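The Small Whiteboard Habit

Eleri Pumphrey has been teaching planning workshops out of Helley House, 1025 Brodine Street, for longer than I've been able to keep a to-do list. I went over one morning in August to ask her about whiteboards. I'd planned on half an hour and stayed through lunch (she had soup, I had questions).

She's a small-board person. No big wall of marker for her, just one framed board on a pale table with a knob on either side, and a wall behind it that she refuses to decorate.
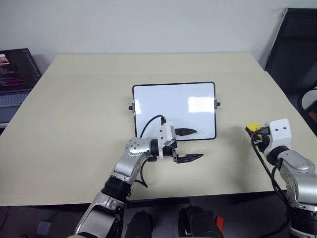
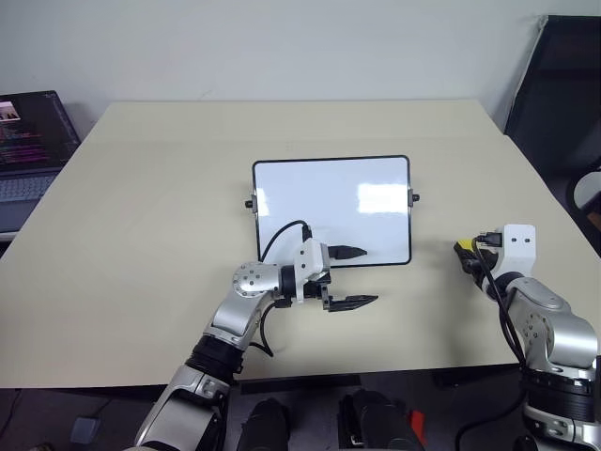 Blank is the best part

I asked her why she starts every session with a clean board when most of us have last month's grocery list ghosting through. She laughed at me, kindly.

"People see old writing and they start arguing with it," she said. "They want to know what the arrow meant. I don't know what the arrow meant! I want them looking at white."

She used to have a big board, six feet of it, back when she ran an office for a flooring company. It filled up in a week and then stayed full for two years. "There was a phone number in the corner and we were all scared to erase it. Finally I called it. It was a pizza place, and they'd closed."

So what does she write on the small one? Very little, she says. One question, in black, as big as it will go. When the group is done with it, she wipes it off and writes the next one.

Paavo and the cloth

Her business partner, Paavo Karppinen, wandered in around then and got pulled into the conversation, mostly on the subject of smudges. He has strong feelings about smudges.

"Dry cloth first, then a damp one, then dry again," he told me. "Everybody skips the last dry one and then they tell me the board is bad."

Eleri uses her sleeve. Paavo knows this. They have clearly had this talk before – I just kept my head down and took notes.

They do agree about glare. A shiny board under ceiling lights throws back big white patches, and if you're sitting in the wrong chair you lose half a sentence. Eleri's fix is to turn the board a little and then go sit in every seat herself before anyone arrives. Paavo would like different lights. He got a quote from Begović, the electrician down the block, and it's still on the fridge.

Flat or standing?

I wanted to know which she likes better, and I got a longer answer than I expected. Flat is for two people working side by side, she says, where either one can reach over and write. Standing is for when she wants everyone to read and hold off on the markers for a minute.

"Flat, it's a notepad. Stand it up and people sit straighter. I don't know why, I do it too."

And the bare table? That took her a while to get to. She used to put out pens, sticky notes, a bowl of mints, the Jevulura workbooks she'd paid $109 for and never liked. Then the mints ran out and she noticed people were talking more.

I asked if she ever misses the mints.

"Paavo does," she said, and went to heat up the soup.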